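Dostard – "Howells Road" (album review)

I should say up front that I've been a Dostard fan since they were four nervous guys opening for anybody who'd have them, so take this with whatever amount of salt you like. Their first two records lived in my car for years. The third one I bought, played twice and gave to my brother-in-law. So when Howells Road landed I was a little scared to press play, and I ended up sitting in the driveway with the engine off for the first three songs.

It's good! It's really good. It's also too long, and I'll get to that.

The big change is Alun Pritchard on drums. The old records had a kind of stiff, marching feel, everything right on the beat, and Pritchard plays like he's leaning back in a chair. You hear it straight away on "Dadham," the opener, where the guitars come in early and he just lets them wait. By the second chorus the whole band has slowed down to meet him and it sounds enormous. I played that one for my wife, who can't stand them, and she asked who it was (then took it back when I told her).

Kieran Ó Ceallaigh is still singing like a man trying to be heard over a dishwasher, and I mean that kindly. His voice has dropped a bit. He doesn't go for the high yelps anymore, except once, at the end of "Ferry Money," and it got me right in the chest. The lyrics are mostly about moving back to a town you couldn't wait to leave, and there's one line about his old piano teacher pretending not to recognize him in the grocery store that I keep thinking about.

The middle is where it sags. There are 27 tracks here if you count the little instrumental bits, and I'd happily lose most of those. A couple are pretty – there's a pump organ thing that runs into "Second Shift" and sets it up nicely – but the others are just room noise and somebody tuning. I've started skipping from track 9 to "Salt Truck" and the record gets a lot better. Somewhere in there is also a cover of an old hymn, done very straight, and I can't decide if I love it or if I just like hymns.

Sound-wise it's warm and kind of muddy, in a good way for the most part. The bass is huge. On cheap earbuds it swallowed the vocals, so if you can, play it on real speakers. I've got a pair of hand-me-down floor speakers from my dad and "Salt Truck" made the picture frames buzz.
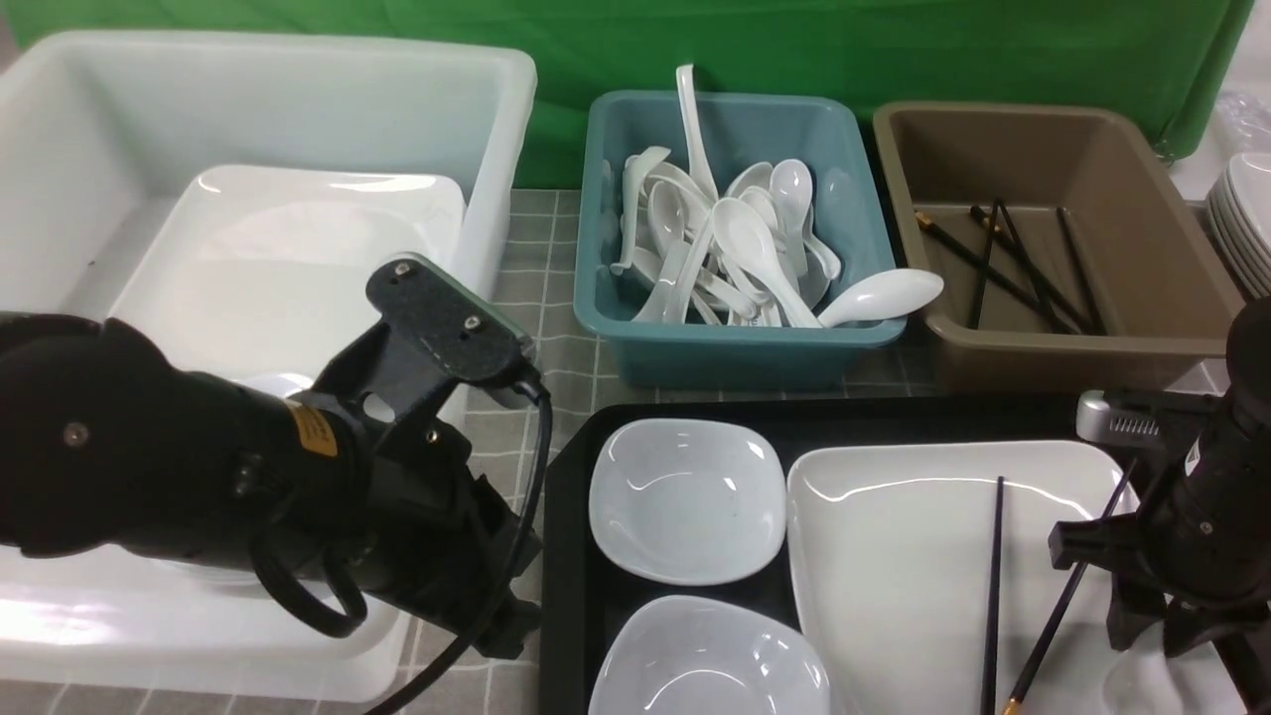 The vinyl box

Zudolen put out a box version, limited to 2,000 copies, and yes, I bought one, and no, I'm not going to tell you how long I thought about it first. It was 179 dollars. For that you get three records on heavy vinyl, a book of lyrics and tour snapshots, and a live disc from a show they played last July. The pressing is quiet, no clicks on any of my sides, though one record was a hair off-center and I had to fuss with it.

The live disc is the reason to get it. They do "Dadham" at nearly twice the length, and Ó Ceallaigh forgets the second verse and the crowd sings it for him. The book I could take or leave. The paper is thin and a lot of the snapshots are blurry shots of the back of a van.

Should you buy it?

If you've never heard them, start with the debut, then come back. If you fell off after the third one like I did, get the regular version, skip the tuning noises and turn it up. The box is for people who already know they want it. They're touring the record this fall and I've already got my ticket, second row of the balcony, on the left side, where you can see the drummer's hands.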